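Went to the Kuledora home show on Thursday because three separate people told me their storage stuff would change my kitchen. I have my doubts about any bin that claims to change a kitchen.

First thing: the hall. Big, bright, pale gray floor, a wall of blue glass. Everything looks cleaner under that much light. My kitchen has one bulb over the stove.

The Rirkcombe flyer says a family can save "up to 26 minutes a day" with the right bins. Doing what? Looking for the spatula? Who timed this? 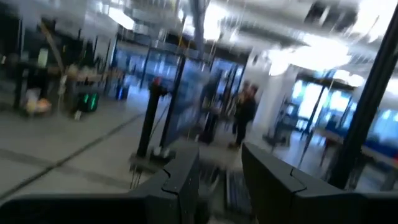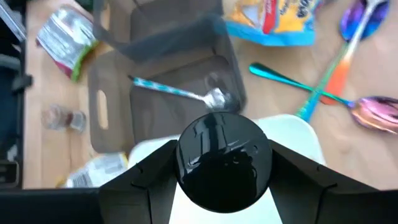
Blue glass in the first one, gray see-through bin with a spoon in it in the second.

I'll give the bin this much: the handle hole is a good idea and you can sort of see through the sides. But one spoon in a bin is not a system. Show me it with a whisk, a peeler and nine takeout chopsticks.

Spoon's nice, though. Blue patterned handle. I'd buy the spoon.

Meesuk had a full drawer set for $345. That's more than I paid for the table it would be sitting next to.

Anyone here own these bins for longer than a year? Do they scratch? Do they get that cloudy look? I want to hear from people who cook, please, and not from the flyer.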